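Week 6 notes: wrist cameras, head cameras, and what a gripper can tell you

Lab sheet 6 goes with these notes. Please read the first two parts before you come to the lab, and leave the third part until you have run something.

1. Where we had got to

Last week we drove one arm with the keyboard and everybody managed to close the fingers on something. This week we have two arms, a parallel gripper on each, a furnished room to work in, and a proper question: if you can only give your controller one camera, which one should it be? I love this question because people come in with a firm answer and often leave with a different one, and the different ones don't agree with each other either.

All the work is done in the simulator (the Pomance build on the lab machines, so don't update it at home and then wonder why your start poses have moved). The advantage of a simulator for a comparison like this is that you can put everything back exactly where it was. Same objects, same light, same joint angles, new camera. Try doing that on a real bench on a Sunday evening.

2. The wrist camera

A wrist camera is fixed to the last part of the arm, so it goes wherever the gripper goes. The palm and fingers sit in the same place in the picture however the arm moves. That gives us something very useful for nothing: the line between the two fingers is also the line along which you want the object. If the object is drifting left of that line, move the hand left. You can write a crude controller on this idea in an afternoon, and several of you will!

Now look at how much the view leaves out. 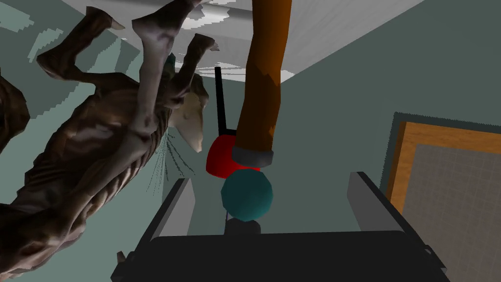

The first difficulty is size. A wrist camera sits so close to things that a small ornament can take up half the picture, and a method that judges distance by how big something looks will be badly fooled unless it knows what the thing is. Your object list gives you the true sizes. Use them.

The second difficulty is which way is up. The wrist rolls, and when it rolls the world rolls with it. An object lying quite peacefully on a surface may show up on its side or on its head. If you trained your detector on upright pictures you'll see the score drop as the wrist turns, and I'd like you to plot that drop: detector score up the side, wrist roll along the bottom, one line for each object. Don't smooth it. The bumps are interesting.

Third, the other arm. In a two-armed set-up the wrist camera on one side may see nothing of the other arm until it is far too close. This caught out the Bellini controller in last year's runs more than once. Bellini plans each arm alone and then checks for a clash at the end, and if the check relies on what the wrist camera can see, there may be nothing there to check against.

A word on textures. The walls in our room are flat and plain, and a plain wall gives a tracker nothing to hold on to. Wood grain and grid patterns do give it something, but a grid is treacherous as every square looks like the next. If your position estimate jumps by what looks like exactly one square, you have found out why.

Edges of see-through things are worse again. A pale band across the view might be glass, or a panel seen from the side, or a drawing fault. Before you write "the sensor saw an obstacle", turn on the depth view and check. If depth says there is nothing there, say so in your log and carry on.
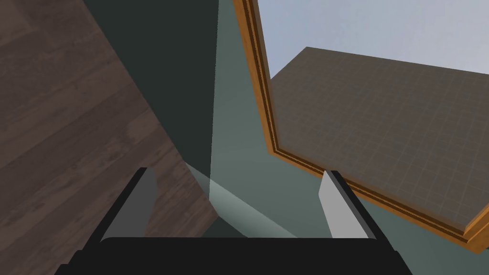
Jusis College - Department of Engineering - Robot Handling, Second Year

3. Open fingers, empty fingers

Some controllers report "gripper open" and "gripper empty" as though they meant the same. They don't. Open is a joint reading: the fingers are apart by so much. Empty is a claim about the world, and you need a camera or a touch reading to support it. With the fingers wide open and a clear view between them, a wrist camera settles the matter at once, and this is the one job where I think it beats everything else we have. With the fingers closed it is much less help, as the fingers themselves hide the thin objects you most want to know about.

So in your log, please keep separate columns for the two. Half the arguments in the lab reports go away when you do this.

Something to watch for: the pads. In our renders the two inner faces can come out at different brightness depending on how the light falls, even though the fingers are a matched pair. A threshold tuned on one pad may fail on the other. If your "is something touching the pad" test works on the left and never on the right, look at the pad colours before you look at your code.

4. The view from the body

The other candidate is a camera mounted up on the body, looking out over the robot and into the room. You get both arms together, which is lovely, and you get the furniture, so you can tell whether a gripper is near the cabinet or merely in line with it (well, you can tell better - one camera is still one camera).
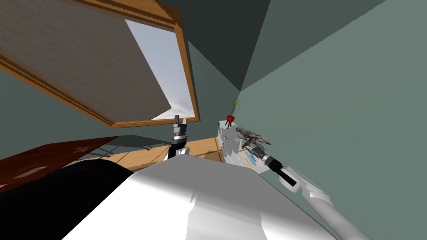 You also pay for it. A good part of the picture can be taken up by the robot's own body, and those pixels do nothing for you. The target may be small. A box with printing on it might be perfectly readable from the wrist and a blur of coloured marks from further off, so if your task needs the label, the body camera alone won't do.

Tilt matters here as well. If the camera is tilted, table edges and window frames lean across the picture, and any code that quietly assumes "down the picture is down in the world" will reach in the wrong direction with great confidence. Take the camera pose from the simulator and rotate properly. Don't guess the angle by eye from a window frame. I have done it, it nearly works, and nearly working cost me a week.

Clutter is the part I enjoy most. Put a few small things together on a cabinet top and bring the gripper in from the side. From the body you can choose the approach and see what you would knock on the way. From the wrist you can finish the job neatly. It is a real pleasure to watch a controller hand over from one to the other at the right moment, and finding that moment is your task for part C.

5. What to run

Part A. Wrist camera only, Bellini controller, standard start pose. Let each run go to 4000 steps and then stop it, whatever it is doing.

Part B. Body camera only, everything else the same. Use seed 543 for both parts, so that the objects start in the same places. If you change the seed for one you must change it for the other.

Part C. Both cameras, with the Sarnix switcher in front of the controller. The switcher has one setting that matters, the hand-over distance. Start from the value in the file and try at least 2 others, one nearer and one further. Save the picture from each camera at the step where it switches. I want to see them side by side in the report.

If your run stops at step 1272 with a joint limit warning, that is a known fault in the supplied start file for the right arm. Load the corrected one from the shared folder and begin again. You won't lose marks for it.

6. Before you write up

Say which camera each picture came from, every time. Give the finger opening with any wrist picture. Keep failed runs in the table, including the silly ones - a gripper closing firmly on thin air tells me more about your controller than a clean pick does.

Reading for next week is the chapter on hand-eye calibration, up to the worked problem. We go back to the real arm in May, and a simulated camera pose is always known perfectly, so start thinking about how you'd find it when it isn't.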